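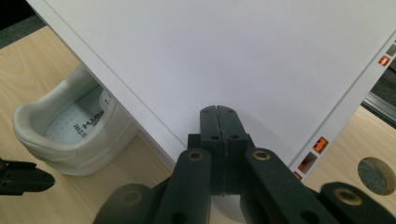 Hand-held gripper at the shoe packing table, fingertip pads closed against each other in front of the white board. White sneaker at left.

Trikthorpe > Site visits > Gripper maintenance at Prindholm

Print this page | E-mail this page

Visit report, Prindholm, 6/6/24

The visit covered one station only, the shoe packing table, and how its hand-held grippers are set up and serviced. Justinas Pärn, who maintains the station, led the tour. Justinas Dambrauskienė of Pledus joined for the second half and answered questions on spare parts.

Station layout

The work is done on a light wooden tabletop with a round hole cut through it. A silver metal rail runs along part of the station. The floor is dark gray carpet, which Pärn would like to replace with something hard. Small screws dropped during service are difficult to find in it, and he now does all disassembly over a tray.

The task being recorded is shoes and boxes: pick up, place, close, reopen. An operator holds the grippers and works through the task at normal speed. Each run is logged under a number, and the run open during our visit was 1,059. Faults are written against the run number on a paper sheet kept at the station and copied into the log at the end of the shift.

Gripper construction

The fingertip pads are dark plastic with small round holes drilled in them. When the gripper is closed, the pads meet along a vertical seam. Behind the pads are two black linkage arms, each with a brass-colored bushing set into a circular hole at its upper end. The black parts have a matte, slightly textured finish.

Pads are treated as consumables. Linkage arms are kept until a bushing seat goes oval, at which point the arm is scrapped and the bushing is not reused. Pärn has replaced 2 arms since October. Both had been run for a time with a loose pivot screw.

Daily check

The check is done before the first run and again after any drop.

Close the gripper fully and look along the seam. The pads must touch over their whole length. A gap at the tip end means the pads have been fitted unevenly or one has worn. A gap at the root usually means debris.

Open and close it 20 times by hand. Feel for a notch in the travel. Listen for clicking at the bushings.

Hold one arm still and push the other sideways. Any movement that can be felt is written down. Movement that can be seen takes the gripper out of service.

Wipe the pads with a dry cloth. Solvent was tried last year and left the plastic slick, so it is no longer kept at the station.

Pad change

Pärn changed a pair of pads while we watched. The old pads come off first, both together, even if only one is worn. The new pads are fitted with the screws finger tight, the gripper is closed on a flat steel strip, and the screws are then tightened alternately with the strip still clamped. The strip is withdrawn and the seam is checked. The job took nearly 20 minutes, including one repeat because the seam was open at the tip on the first attempt.

After a pad change the zero position has to be set again. The gripper is closed, the reading is stored, and the gripper is opened to the stop. The expected reading at the stop is 241 on the station's own scale. If it is off, the linkage is checked before anything is adjusted in software.

Spare parts

Pads and bushings come from Pledus in mixed lots. Dambrauskienė confirmed that the current bushing has the same outside diameter as the previous one but is slightly longer, and that the two should not be mixed in one gripper. The bags are marked Jankauskaitė, after the drawing set, with the revision letter on the back. Pärn asked for the letter to be moved to the front. She took a note of it.

Open points

Pad wear is not yet measured, only judged by eye. A go/no-go gauge has been drawn but not made. The paper fault sheet has no column for which gripper was in use, so faults cannot be traced to a unit afterward. Pärn will send the revised sheet to Trikthorpe when it is in use.

Print this page | E-mail this page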